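Reviews > Home Automation > Kitchen

Search this site
Enter keywords

Print this page | E-mail this article

Review: Hinditz Countertop Arm, Second Edition

The Hinditz arm is offered by Clisico as a helper for small kitchen chores. This review considers whether it can yet clear and sort dishes at a standard a household would accept. The unit was tested over 4 weeks on a speckled gray counter, using ordinary plastic and glass items.

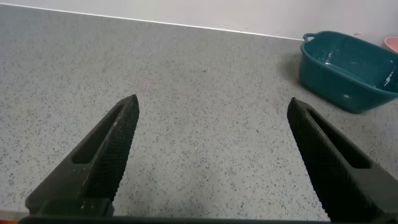
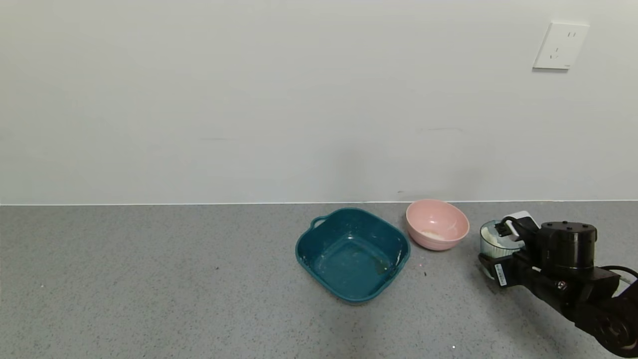
First picture: open gripper near the teal basin. Second picture: gripper holding a clear glass cup beside the pink bowl.

Grip is the strongest feature. Of 454 recorded attempts to lift a cup, more than 400 succeeded. Soft plastic tubs gave poorer results, and thin rims were often missed on the first approach. Pouring was slow, and residue in a tub was not recognized as something to be cleaned.

Setup took two people most of a morning. The printed guide is clear, although the section on cable routing should be revised. At $3000, the arm costs far more than the help it gives in a private home. Small food workshops with repeated tasks may find it easier to justify.

Rating: 2 out of 5. The software update planned for July will be reviewed separately.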